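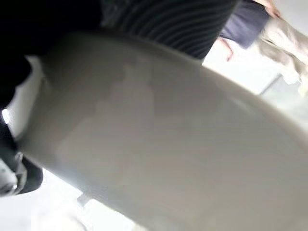 The wrist-view policy has a known weakness on large glossy objects, and I spent most of the last two weeks measuring it. When the gripper is close in, one smooth white surface can take up nearly the whole image, with a highlight along the rim and cloudy gray patches where the light falls unevenly. There is very little on a surface like that for a feature tracker to hold. The striped fabric behind the rim has plenty of texture, so the tracker locks onto that instead, and the motion estimate follows the cloth.

The baseline is the Davitano encoder with frozen weights, same as in my March post. The change is a small gating head that predicts, per patch, whether the patch belongs to the object being handled. Patches with a low score are dropped before the pose update. The gate is trained on masks from the Wemodton set, which I cleaned up by hand. It was slow work, and I would not repeat it without a better labeling tool.

I ran 307 held-out episodes, 50 of them with heavy motion blur. On the sharp episodes the gate helps clearly. Drift during the last part of the approach fell by nearly 15 percent against the baseline. On the blurred ones I see no difference that survives a change of seed. I tried 3 seeds, and the sign flipped on one of them.

My first guess was that the gate was dropping too much. Logging the kept patches showed the opposite: under blur it keeps almost everything, including background cloth and people's clothing. The Wemodton masks come mostly from slow arm motion, so the head has seen few smeared edges in training. Synthetic blur is the obvious thing to try. I have a version running on Ploler now, with kernel direction taken from the joint velocities.

One implementation note. The Ó Riain loader resizes before it crops, and the mask path did the two steps in the other order. The resulting offset was small enough to miss by eye and large enough to hurt the gate near rims. All numbers in this post are from after the fix. The ones in the March post are not, and I still have to rerun that table.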